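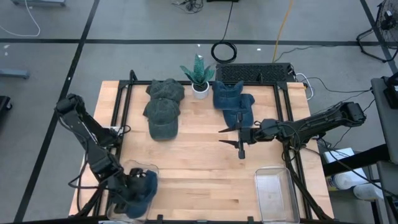 Iida Niskanen did not want to talk about speed at first. The print room she runs at Sedstead has a new Orgate production press, and visitors always ask how many pages it makes in a minute. She prefers to speak about the paper.

"A fast machine that stops is a slow machine," she said when we met in the morning, before the first jobs were released. "I was more interested in what happens when we change from thin sheets to covers."

Sedstead prints course books, manuals and price lists, nearly all of it in black. For years the work was divided between 2 older printers, and the covers were sent out to Ayala, a finishing shop in the next town. The books waited on a shelf until the covers came back. Sometimes this took 3 days, and in March, when the schools place their orders, it took longer.

The new press has its own cover feeder and a booklet maker at the end of the line. Niskanen asked for a trial before she agreed to the purchase. She gave the supplier a manual of 199 pages, an uneven number she chose on purpose, with tabs and a heavier cover.

"They wanted to bring their own file," she said. "I told them no, please, take mine. It is an ugly file, with fonts missing and margins that are too narrow. But this is what my customers send."
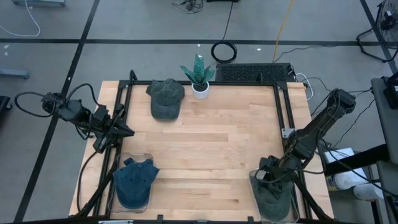
The first copies had the tabs in the wrong order, and it took most of an afternoon to find the setting. After that the run of 400 went through with one stop, for a sheet that was curled at the corner. She kept this sheet and showed it to me – it is pinned above her desk.

The software was the harder part. Sedstead uses Inum to receive and sort its orders, and the press did not understand the job tickets that Inum produced. Paper size came through correctly, but the staple position was lost each time. For several weeks the operators typed it in by hand.

"I was angry then," Niskanen said. "You buy a machine so that people type less, and they are typing more." An update has since solved the problem, although she still asks the operators to check the first book of every job.

Would she choose the same press again? She thought about this for a while. The toner costs less than she expected, the service contract costs more, and the room is warmer in the afternoon than it was before.

"Yes, I would," she said. "But I would ask for the training to come later – after we have used it for a month and know what our questions are."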